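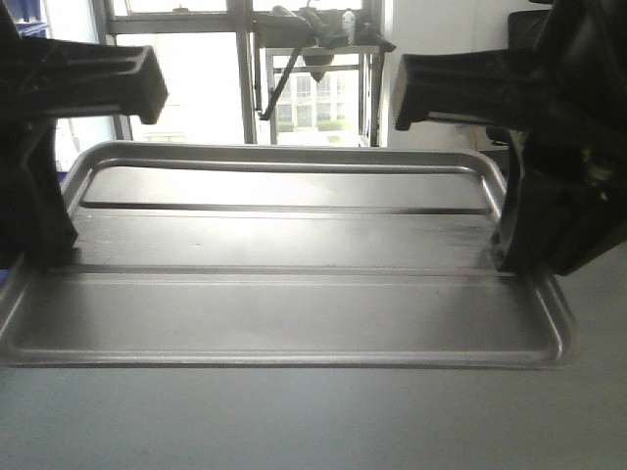
Serkosus Technical College
Materials Handling 2, Handout 6: Trays, Totes and Flow Racks
Notes prepared by Tolera Negash. Revised March 26, 2023

6.1 Shallow metal trays

A flat sheet bends easily under a central load. Two features of a pressed tray correct this. The rolled rim stiffens the perimeter and removes the raw edge. Ridges pressed into the floor stiffen the base between the walls. Ridges running parallel to the long sides resist bending along the length of the tray, where the span is greatest. They do little for bending across the width.

Corners are rounded in pressing. A sharp corner would thin the metal and may split it. A rounded corner is also easier to wipe out.

Scuffs and fine scratches on the floor of a tray are normal wear. Reject a tray for any of the following:

a rim that has opened or flattened
a floor that rocks on a level surface
a crack at a ridge end or corner

Lift a tray by its short ends, with the load spread evenly. A tray lifted by one long side will twist, and small parts will slide to the low edge.

6.2 Plastic totes

Totes carry the bulk stock. The walls taper toward the base, so the base is smaller than the opening. Taper costs some volume at the bottom – allow for this when working out how many parts fit.
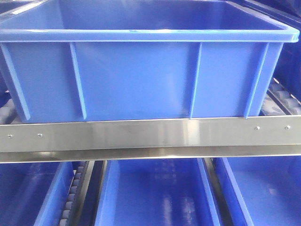

Vertical ribs on the front wall carry stacking load down from the rim and limit bulging when the tote is full. The wide panel between the central ribs is the usual place for a label. Keep labels off the ribs, where they lift at the edges. The projecting rim gives a handhold and adds stiffness around the opening.

6.3 The flow rack

In a gravity-flow rack the shelf slopes from the loading side down to the picking side. Stock goes in at the back and is taken from the front, first in, first out. The front rail is the stop. It takes the full push of the lane behind it, so its fasteners are checked at each inspection.

Worked figure, Karker lane: tote width 600 mm, side clearance 10 mm on each side. Required lane width = 600 + 2 x 10 = 620 mm. With less clearance the totes bind; with much more they turn in the lane and jam at the rail.

6.4 Before the next session

Read the Chala rack notes, sections 1 and 2. Repeat the lane width calculation for the Jestdale tote, width 200 mm, same clearance. Show units at every step.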